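Visit to the Prukard pressing plant, June

Prukard presses singles and short albums for small labels. The June tour started at 9 a.m. in the mastering room, where the lacquer for the Faltar single "Olto" was cut. The single runs at 45 rpm, with the title track on side A and an instrumental on side B.

The first pressing was 989 copies and sold out before the album came out. The repress brought the total to 2590. Both runs used the same stampers - the plant changes a set after 900 to 1,500 discs, depending on how loud the cut is, and "Olto" is a quiet one.

The press hall has 8 presses. Cycle time for a seven-inch is shorter than for an LP, but trimming and sleeving take as long. The B-side label on the first pressing lists the wrong running time. It was corrected on the repress, so the label is the easiest way to tell the two apart.
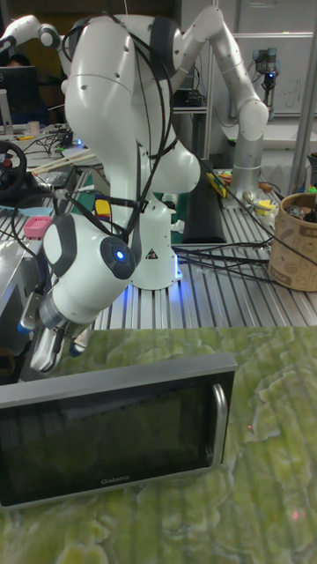

Hrytsenko wrote in to say that the matrix number is a safer check than the label, as a few repress copies went out with leftover first-run labels on side B. The tour ended at the shop, which had the repress in stock on black vinyl only.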